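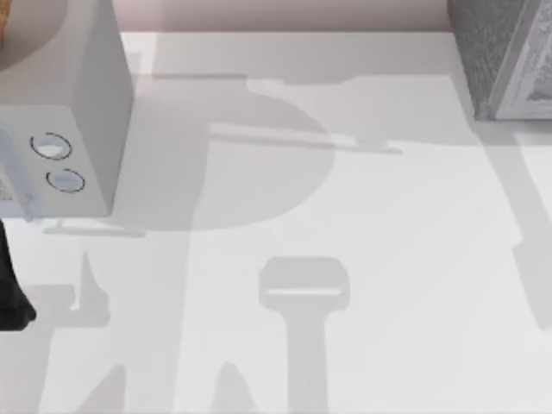 Tullik Two-Arm Bench Kit
Flavano Workshop Store > Robot Builds > Arms and Grippers

Price: $378 (arms, grippers, controller, clamps, Sekden scene files)
Page updated 3/24/19

Tullik is a pair of small robot arms you put together yourself, on a kitchen table or at the back of a shared shop, and then teach to pick things up. We started building these in November because we wanted two arms that could work over the same table without costing as much as a used car. We've had a ridiculous amount of fun with them ever since!

You get the parts for both arms, a gripper for each, the Azimi controller already flashed, and a set of scene files for Sekden, the simulator we use for all our own practice. If you can follow a shelf assembly sheet and own a decent set of hex keys, you can build this. Soldering is limited to the power lead (and if you're in a shared workshop there's always someone who'd love to do it for you).

What's in the kit

Arm parts, left and right, bagged by joint
Gripper set, black, with pointed fingers
Azimi controller and power lead
Table clamps with rubber pads
Cable wrap, more than you need
Printed build book, 50 pages
Sekden scene files: bare table, kitchen table, shelf

Not included: a computer, a 2 mm hex driver (buy a good one), or a table. Clamps fit tops up to 2 inches thick.

Build time

Yasaman Kermani wrote the build book and she can put an arm together over a long lunch. Please don't use her as a yardstick. Nima Nouri did his first one at home over 11 evenings, with the wrist taken apart and redone along the way after he routed the cable on the wrong side of the bearing. The book has a full-page drawing of that cable now. Look at it before you close up the wrist, then look at it again.

Do the left arm first. The right one is a mirror of it and goes much faster once your hands know the order. Leave the base screws a bit loose until both arms are clamped down and you've swung them through their reach by hand.

Practice in Sekden first

You can start on the software while the box is still in the mail. The kitchen scene gives you a white table with a few bulky things pushed back to the corners, including a boxy appliance with round buttons on the front and a speckled gray box across from it. That leaves the middle open for the arms and for whatever you want them to handle.

Turn shadows on. They cost some speed on an older laptop and we still leave them on every time. With the view pointed down at the table, the arms themselves can be almost entirely outside the picture while their shadows are right there on the white, gripper and all. I find I steer by them without thinking. When the shadow of the fingers slides toward the thing I want to grab, I slow down and switch views.

The other reason is looks. Anything you train on camera pictures is going to meet shadows on a real table sooner or later, lots of them, overlapping, with hard corners and soft edges. Our shop has one window and a row of ceiling lights, and the table never looks the same from breakfast to supper. Move the light around in Sekden and save a few versions of the same scene.

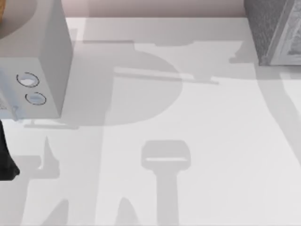
Setting up your views

Sekden lets you add as many views as your computer can stand. For two arms we like one looking down over the table and one close in by each gripper. The close ones feel strange to begin with. You lose your sense of the table and a single object can fill half the screen, but you can see the gap between a finger and the thing it's after, and that's the part you need for a clean grab.

Round, shiny objects are good practice. A jar has a wide lid, a shoulder that flares out, and glass that throws reflections all over the place. Come in slowly and watch the finger tip against the white of the table. Small print on labels goes mushy in the renderer, so don't plan on reading anything from it. Shapes and colors hold up nicely.
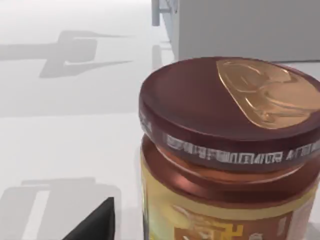 Glass jar and one black gripper finger, close view in the simulator.

Moving to the real arms

Run your saved motion at the lowest speed setting with nothing on the table. Then put down something you don't mind dropping. An empty plastic jar is great, a bag of rice is even better, and please save the good glassware for later. Keep a hand near the stop switch on the Azimi and keep the other one out of reach of both arms.

If an arm drifts a little from where Sekden says it ought to be, redo the zero step at the back of the build book. If only one joint is off, check its set screw. Mine was the elbow.

Spare parts

Finger tips, set screws and clamp pads are sold one at a time on the Flavano spares page. Tips wear fastest. The drawing files for them come on the same download as the Sekden scenes, so print your own if your shop has a printer, and change the shape if you feel like it. Nima keeps a drawer of odd ones people have mailed in and he'd love more.

Questions about an order go to the store desk. Build questions go to Yasaman; include your controller number and tell her which bag you're on.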